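Dataset of shelf-life readings for opened paint tins, kept as plain CSV. Last revised 2021-04-29.

## Contents

- `tins.csv` – one row per tin, with paint type, volume at opening and lid type
- `readings.csv` – one row per reading, keyed on `tin_id`
- `stores.csv` – one row per storage place, with heating and floor type
- `notes.txt` – free text from the readers, unedited

The set covers 200 tins of water-based and oil-based paint kept in 6 storage places in Okport and Puslow. Readings were taken monthly by Thoa Đàm and Dennis Hulme. Alžběta Hudec wrote the checking script and keeps the column names stable between releases.

## Columns in `readings.csv`

| Column | Type | Meaning |
|---|---|---|
| `tin_id` | text | matches `tins.csv` |
| `month` | integer | months after opening |
| `skin_mm` | decimal | thickness of skin, blank if none |
| `smell` | 0–3 | 0 is fresh, 3 is sour |
| `stir_s` | integer | seconds of hand stirring until even |
| `usable` | y/n | reader's own call |

`smell` was scored by one reader per visit. Scores from the two readers have not been adjusted to match. Dennis Hulme tends to score lower on oil-based tins, and the `reader` column in `notes.txt` can be used to separate them.

A blank in `skin_mm` means the surface was checked and no skin was found. A missed reading has no row at all. Releases before July used 0 for both cases and should not be mixed with this one.
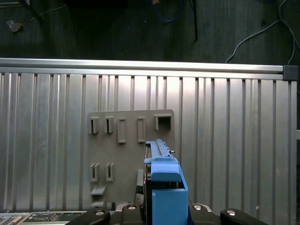
Can the `usable` column be used as the end point for a tin?

Only with care. Some tins go from `n` back to `y` after a skin has been lifted off and the paint stirred again. For a single end point, take the first `n` that is followed by another `n`, and drop tins with fewer than three readings.

## Known problems

- Tins from the Puslow garage have no temperature log for the first winter.
- 61 tins were resealed with a lid from another maker. They are marked `lid=swap`.
- `stir_s` is capped at 200. Tins that were still uneven at that point carry the cap value.
- Volume at opening was read off the label, so part-used tins taken in from households are overstated.

## Loading

The files are UTF-8, comma separated, with a header row. Tin labels contain commas in places and are quoted. Run `check.py` after any edit – it stops at the first `tin_id` without a match.

## Licence and contact

CC BY 4.0. Corrections go to Chia-hao Lui, with the `tin_id` and month in the subject line.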